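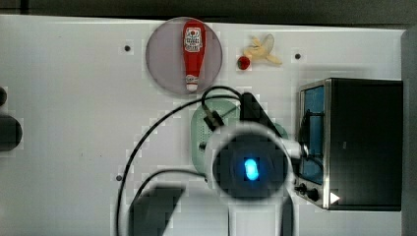
Tessa Rowntree-Vale

Courses > State and Local Politics > Handouts > Week 6

5 min read

Week 6: Roll-off, or why the bottom of the ballot is so lonely

Last week we got as far as turnout and I promised we'd pick up with the people who do show up and then don't finish. Political scientists call it roll-off. A voter fills in the top race, works down the page, and somewhere around county surveyor the pen stops. The ballot still counts! It just has blanks in it.

The way to measure it is dead simple, so please don't overthink it on the problem set. Take the votes cast in the top race, subtract the votes cast in the race you care about, divide by the top race. I'll use Prellthorpe for all the arithmetic this week (it's my made-to-measure town, population whatever I need it to be). Say 4,000 people vote for governor and 2,000 vote for drainage board. Roll-off is 50 percent. Some of you divided by registered voters on the last quiz, and I do see why, but that gives you something else. Registered voters who stayed home didn't roll off. They were never on.

So why do people skip? I want you to keep three explanations apart in your heads, even though in real life they're tangled up together.

Information. You don't know the candidates, you haven't heard of the office, and you'd feel silly guessing. Nonpartisan races get hit hard by this one. Take the party label away and you've taken away the one cue that most people walk in with.

Fatigue. Long ballots wear people out. If a ballot has 20 contests plus a couple of measures written in lawyer English, the ones at the end suffer. The trouble for researchers is that the obscure offices also tend to be the ones at the end, so you can't just compare top to bottom and call it fatigue. You need ballots where the same contest lands in different spots, which does happen when the contests above it vary from precinct to precinct.

Design. Two columns, a page turn, a contest tucked under the instructions. People miss things. I'd call this one the most fixable of the lot, and it bothers me that it gets the least class time, including in my class.

Now, straight-ticket voting. In states that offer it, one mark at the top votes for every candidate of that party. Before you write that this "solves" roll-off, look at what it does to nonpartisan races and ballot measures. The straight-ticket mark doesn't touch them. Some voters make the one mark, figure they're done, and turn the thing in. So you can get less roll-off in partisan races and more everywhere else, on the same ballot. I love this example and it will be on the final.

A word on who wins from it. A blank in the drainage board race makes every filled-in vote there worth a bit more. If a race comes down to 117 votes and 2,000 people skipped it, the skippers could easily have changed the result, but you can't say which way without knowing something about them. A lot of the sloppy op-ed writing on this stuff assumes the skippers would have split exactly one way. Be suspicious when you read that, and please be suspicious when you write it.

For the October section meeting: bring a sample ballot from wherever you're registered, or from any county that posts one. Mark where you'd personally stop. No judgment, I once left an entire page of judges blank.

Reading is the two chapters in the course packet, plus the short piece on ballot layout. If the packet PDF still opens sideways for you, try the library copy.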